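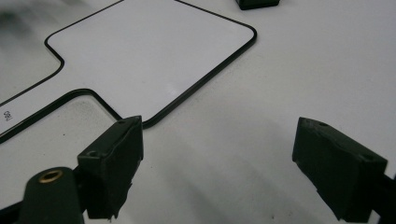 Brirville Technical Institute has approved the purchase of three gripper arms for its materials handling laboratory, the institute announced on 1st October. The equipment will be supplied by Guerra, a regional automation dealer, and delivery is expected in May.

The approved budget sets aside $3000 for replacement fingers, threaded inserts and mounting parts. These items were previously paid for out of the general workshop account. Demetrius Lindgren, head of laboratory services, said the separate line would allow staff to order spare fingers before the old ones wear out.

"Flat parts on a flat bench are the hardest thing we ask a gripper to pick up," Lindgren said. "We wrote the purchase request with that job in mind."

Five bids were received. Jolarby, which submitted the lowest price, did not include on-site training and was not selected.

Nandi Adams, the institute's purchasing officer, said the contract includes service visits for 17 months after installation. A second request, covering work surfaces and storage for the Nirnarent teaching program, will be considered with next year's equipment plan.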